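July — Gustell cell, sim side

Came in to find the gripper on the Gustell arm closing late again, in the simulator only. The real one behaves, naturally, as it does whenever anyone is watching.

Started with the obvious. Finger joint damping in the model was set to 2000. The Hetham sheet says 1000, and so does the sticker on the controller cabinet, which I trust more. The old value came in with the Zurnorier import, the same one that gave us the upside-down wrist flange in the spring. Changed it, reloaded, ran 20 open-close cycles. Late closes gone, replaced by a small chatter at full open. Progress of a sort.

Chatter was the two fingers disagreeing about where full open is. The left limit had been typed in by hand at some point, and with feeling. Copied the right one over, mirrored the sign, forgot to mirror the sign, then mirrored the sign. Quiet after that.

Next, the wrist camera mount. Atallah cell uses the same bracket file, so I made a copy before touching anything — last time I edited the shared one and their arm spent an afternoon staring at its own elbow. Checked the view on the tabletop clutter set, fingers open. Both fingers stay in view and the disc shows up well past the left one, so the mount stays as it is. Line along the top of the back wall, ceiling or next wall over, still runs on a slant. That's the wrist angle in the start pose and I'm leaving it.
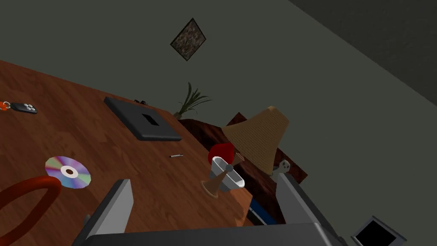
Wrist view after the limit fix, fingers open. Disc and red loop at left, lamps at right.

Still to do:
Put the damping value in the config with a comment, so it survives the next import.
Rerun the 20 cycles with a part in the grip.
Ask Atallah which bracket version they're on before they ask us.
New sticker for the cabinet. The old one is mostly tape.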